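Lilard 楼技能教学区 八月安全自查表(附意见)
填表:Hugo Peñalver
使用范围:一层至三层教室、准备间、走廊、库房
填写方式:每项写“合格”“待改”或“不适用”,意见栏随便写,写长一点也没关系,我都会看。

先跟各位老师打个招呼。去年那份表格大家填得太客气了,满纸的“合格”,结果开学头一个礼拜三楼的洗手池就漏到二楼去了。今年请放心大胆地挑毛病,挑得越细我越感谢。下面是我自己走了一圈的结果,各位可以在后面接着补。

一、通道与出口

1.1 疏散门从里面一推就开,不上锁:合格
意见:二楼东侧那扇门有点沉,女同学说要用肩膀顶。铰链上过油了,比原来好推,不过我还是想请木工师傅来看一眼门框。

1.2 走廊净宽够用,没有堆放物:待改
意见:准备间门口又靠了两个纸箱,是上学期剩下的手套。手套是好手套,大家舍不得扔我理解,请搬进库房,别放在转弯的地方。

1.3 应急灯断电后能亮:合格
意见:逐盏按了测试钮。楼梯间那盏亮得慢半拍,先记着。

1.4 疏散图与现状一致:待改
意见:图上还画着原来的茶水间,那里早就改成更衣室了。

二、消防

2.1 灭火器压力指针在绿区,铅封完好:合格
意见:Figueroa 的师傅刚来过,标签都换了新的。师傅人很和气,还顺手教我怎么看瓶底的钢印。

2.2 灭火器前面没有遮挡:待改
意见:一楼那具又被衣帽架挡住了。衣帽架请往窗边挪,谁挪的我请谁喝豆浆。

2.3 烟感探测器表面清洁:合格

三、用电

3.1 插线板不串接,不压在地垫下面:待改
意见:三楼找到一处串接,已经拔掉了。教室里插座确实少,这个我年年写,今年再写一遍:请在后墙加一组带漏电保护的插座。

3.2 漏电保护器按测试钮能跳闸:合格

3.3 电缆走线不横穿过道:合格
意见:新装的压线槽颜色和地面太像,建议两头贴黄条,晚课下课时人一多容易绊。
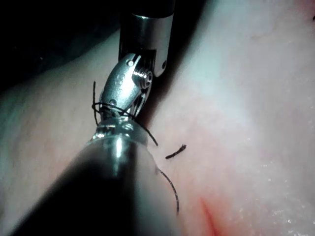

插线板用了好多年,外观看着没坏,还需要换吗?
先看插孔松不松,插头插进去会不会晃,外壳有没有发黄、发软,用一会儿摸上去烫不烫手。有一样就换,不用报批,到一楼前台领新的,把旧的交回来就行。说不清楚用了多久的,也请一并拿来,我们贴上日期再决定留不留。

四、地面与清洁

4.1 地面干燥,无积水:待改
意见:洗手池旁边的防滑垫卷边了,脚尖很容易勾住。新垫子已经下单,到货之前先把旧的收起来,旁边立上黄色提示牌。清洁阿姨提议拖地改到早课前,我觉得很好,地面有时间晾干。

4.2 地漏通畅,无异味:合格
意见:准备间的地漏平时用得少,隔些日子要倒一盆清水进去,不然反味。这件事请值日的同学记到黑板上。

4.3 椅子、凳子稳固:待改
意见:有一张圆凳会转着转着自己降下去,坐的人吓一跳。已经贴了条子停用,请不要因为它坐着软和就又搬出来。

五、锐器与药品柜

5.1 锐器盒未超过盛装线,盒盖能扣紧:合格
意见:盒子放在桌面的人比挂在墙上的人多,我个人喜欢墙上的,手肘不容易碰翻。各教室自己定,定了就别来回换,让学生有个固定的印象。

5.2 酒精分装瓶贴有名称和开瓶日期:待改
意见:名称都有,日期缺了几个。瓶身一擦字就掉,请改用油性笔,外面再包一层透明胶带。

5.3 Skultemel 药品柜上锁,钥匙有登记:合格
意见:登记本写得真整齐,谢谢二楼的老师们。柜顶上请别再放花盆了,浇水的时候我心里直打鼓。

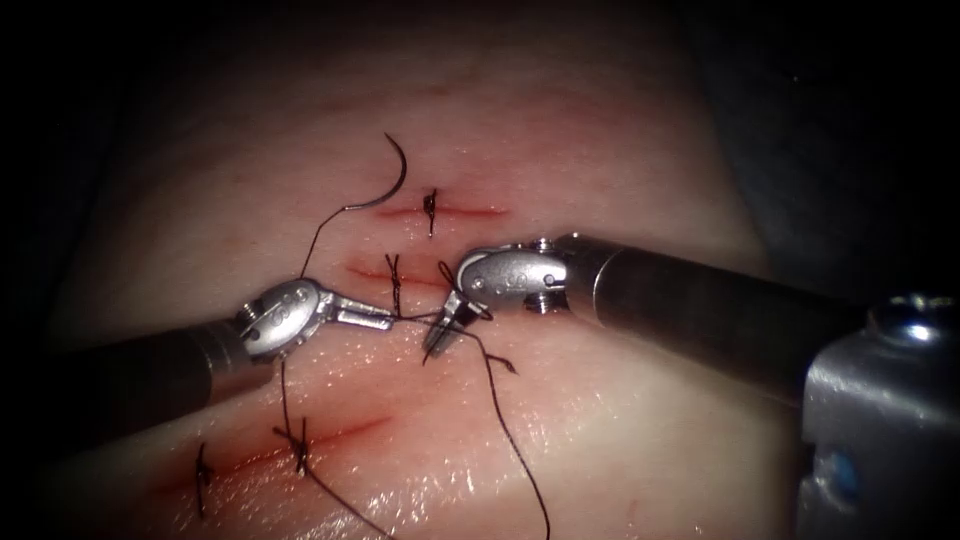

5.4 库房最上层不放重物:待改
意见:整箱的生理盐水又上去了,搬下来的时候我的老腰可是很有意见。重的放底层,纸巾、帽子这些轻的放上面,常用的放在齐腰的高度。库房里的小梯子用完请折好靠墙,踏板上的胶条掉了一截,修好之前先借一楼的用。

六、急救与洗眼

6.1 急救箱物品在有效期内:待改
意见:创可贴够用,三角巾够用,烧伤敷料过期了,已补。剪刀不见了,谁借去拆快递了请悄悄还回来,我不追究。

6.2 洗眼器出水清澈,两侧水柱高度一致:合格
意见:放水的时候把防尘盖取下来看看里面,左边那只积了点水垢,用旧牙刷刷掉了。

6.3 急救电话和楼层地址贴在电话旁:合格
意见:字可以再大一号,真急起来谁也没有工夫找眼镜。

七、整改费用与安排

今年 Zomadness 报修系统里给我们这一栋的小修额度是 1,822 元,我打算先拿出 800 元换防滑垫和黄条,余下的留给门框和梯子,后墙的插座另外申请。本次自查待改的项目不算少,大家别往心里去,多数是挪一挪、贴一贴就能解决的。复查定在开课前一天,上午 8 点从一楼开始往上走,10 点之前请各教室留一位老师在,有什么话当面说最方便。

补充意见(请接着往下写):

三楼老师:窗户限位器松了,风大时会砰的一声,请一起看看。
回复:记下了,复查那天带螺丝刀上去。

一楼前台:衣帽架已挪到窗边,豆浆要甜的。
回复:没问题,2.2 复查后改合格。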